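Wood wall tips that mostly don't need buying

Vinegar and steel wool
Every spring this gets passed around as instant barn wood. On pine it gives a gray that looks like wet cardboard. Try it on an offcut and leave it 3 days before you judge the color.

Charring
A torch does more than any stain I've tried, and you can mix burned boards with plain ones. Do it outdoors, brush off the soot, then seal. I don't buy the claim that charred boards never need upkeep.
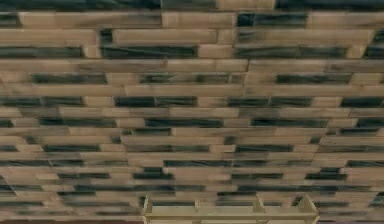
Staggered joints
Cut your boards to mixed lengths and keep the end joints of one row away from the next. The $200 layout kit from Kerix is a tape measure with a booklet.

Dusting
Boards that stick out collect dust on every ledge. A soft brush on the vacuum handles it in 20 minutes. Skip the "wood wall sprays." I read the Rumlow label twice and still couldn't find what it does that a dry cloth won't.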